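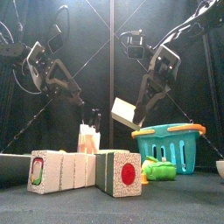
Parallel-jaw gripper on the right arm, holding a white block at the rim of the teal basket.

Zullbridge Parallel-Jaw Gripper, Matched Pair with Wrist Camera Brackets

We get a lot of letters asking which gripper we'd put on a two-arm bench if we were starting over, and I always end up writing far too much back, so it seemed kinder to everyone to put it all on one page! The Zullbridge pair is what we keep coming back to. The two units share the same finger linkage, so once you've learned how one of them closes you already know the other, and your spare parts fit both sides.

Olga Echevarría ran them against the Stitance pair in February, 67 picks for each set, all from the same kind of household clutter you probably have in a drawer somewhere. The Stitance dropped 8 and the Zullbridge dropped three. Most of the trouble, with either one, came from small flat things lying flush on the table (cards are the worst, and we still haven't found a fingertip we love for them).

The brackets hold a camera at the wrist, looking down toward the fingers. Please leave a generous loop in the cable when you fit it. We were stingy with ours the first time and had to redo the whole run.
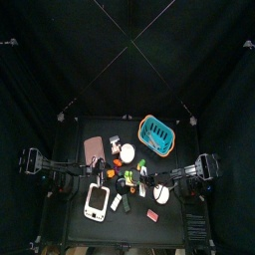 Both arms over a mixed table: basket, plate, toys and small blocks.

If you're comparing grippers yourself, do try a crowded table as well as a tidy one. A block standing alone is easy for nearly anything on the market, and it's the reaching in between neighbors that shows you how much room the fingers really need.

In the box: two grippers, two camera brackets, three sets of fingertips and the mounting screws. Cameras, arms and controller are sold separately. The pair works with the Iltix controller straight away; for the Fairweather you'll want the adapter cable, so add it to your order.

Orders placed by 5th June ship with the softer fingertips at no extra charge. Questions about fit go to Marleny Ríos at the parts desk, and she's happy to look over a sketch of your bench before you buy.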